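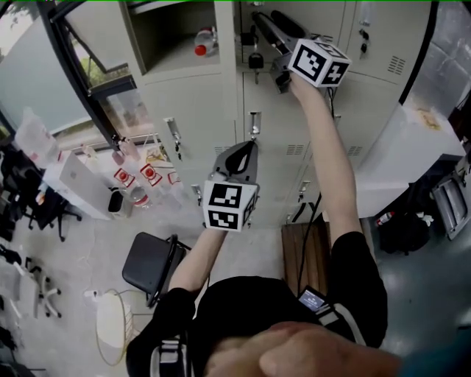 PRENDONIA, Friday, August 25, 2023 – Every shared building eventually gets a bank of lockers, and every bank of lockers gets a speech about how it will change things. I have now sat through that speech twice. The second time it came with a brochure from Prostico, which promised "a calmer workplace" for $2,838, delivery not included.

I would like to know what is calmer about it. The pitch says people will put their belongings behind a door and the tables will clear themselves. Then look at what ends up where. A plastic bottle with a red cap gets a metal compartment to itself, lying on its side, while the table under the window is crowded with clear containers. A locker doesn't make anyone put a thing away. It gives them one more place where a thing can be left.

And then there are the keys. Gray metal lockers with keys hanging from the locks are cupboards, and expensive ones. I don't blame the people who leave the keys in. Take the key home and you will forget it on the day you need it. Leave it in the door and at least the door opens. Our old building on Correia Street had 70 lockers, and by December the office had a coffee can of keys that fit none of them. The spare set cost $8 a key, and we paid it more than once.

The Grerkel people, who sell the kind with a keypad, will tell you this is solved. I doubt it. A code is a key you keep in your head, and half of us already write ours on tape inside the desk drawer. When the battery dies you are standing in front of your own coat with no way in.

I will grant the vents. A slotted grille in the door is a good idea in any room where people store gym shoes or lunch, and whoever first cut one deserves thanks. I also like a plain handle I can find without looking. Those are small mercies, though, and you can get them secondhand.

What I would buy instead is shelving, open and a little ugly, at eye height. We put up a run of it last year for $415, brackets and all. Forgotten food gets seen there and thrown out. Valuables should go in a bag that stays with the owner, as they always have. If a few people truly need a lock, give them a locker each and ask for it back when they leave.

The brochure is still on my desk. There is a second page about benches.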